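Good practice for two-arm laundry loading in a real room: what goes in the written rules?
Posted in September by Phong Cao

We run a two-arm unit on household tasks at our site in Istport, and laundry is the one I have been asked to write rules for. The general site rules cover people walking into the work area and who holds the stop button. They say nothing about cloth. The unit works between a washer and a soft laundry bag on the floor, with a tiled pillar in between.

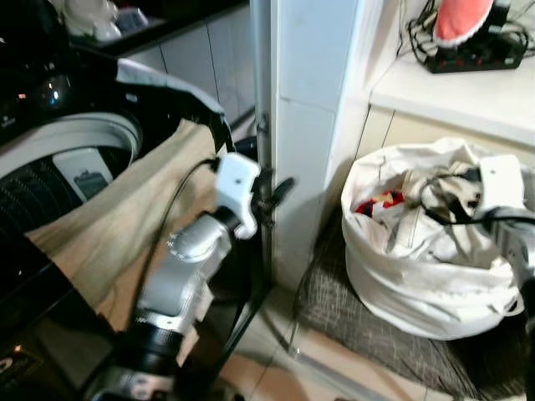
One arm at the washer, the other over the bag.

My draft is 3 pages and my supervisor wants it shorter. Things I am unsure of:

- Do both arms get to move at once, or does one hold still while the other has cloth in it?
- How do you treat a garment that hangs over the outside of the machine?
- Is a power strip on a nearby shelf a problem if it is out of the work path?

I have read the usual robot safety documents and they are mostly written for cells with fences. Any wording you already use would help.

Glenys Lockwood

I wrote the cloth section for Rankin, so I can give you ours. We logged 3,779 garment moves before we settled on it, and 828 of those needed a person to step in. Most of the stops were cloth caught on something outside the drum. Our rules now:

Only one arm carries cloth across the middle at a time. The other may stay over the bag, but it does not close on anything until the first arm has let go.

Anything draped over the front of the washer is dealt with before a new item is picked. Long items are regripped near the lower edge. Pulling from the top drags the rest across the door.

Cables on the wrist get checked by hand at the start of each shift, with the arm at full reach and again folded in. Look at where the loop goes when the gripper is down in the bag.
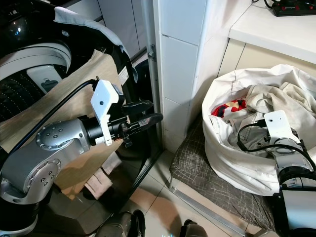
The person with the stop button stands where they can see both grippers. If a pillar or cabinet is in the way, move the person. We had this wrong for a long time because the desk was in a handy spot and everyone stood next to it.

On the power strip, treat it as inside the work area if a sleeve in the gripper could reach it. Measure from the end of the cloth. We keep 40 inches clear past the longest item in the load and move the strip if we can't get that.

Also write down who is allowed to start the washer. In our rules the robot never does. A person checks the drum, closes it and presses start with both arms parked.

Lachlan Yule

Just slow everything down. Half speed near the machine and you won't need most of this.

Forough Mahmoudi

I don't agree that speed takes care of it. A slow arm will still pull a bag over or stretch a cable, and it takes longer to notice. Set a pull force limit as well and have the arm open its gripper when it hits the limit, unless the load could fall on someone.

For length, we split ours at Zillside. One page is taped up by the machine with the stop rules and the start check. The rest sits in the site folder and gets read at training. Put the mat in there too. We had an edge lift and shift the bag, and after that "mat flat, bag in place" went on the start check.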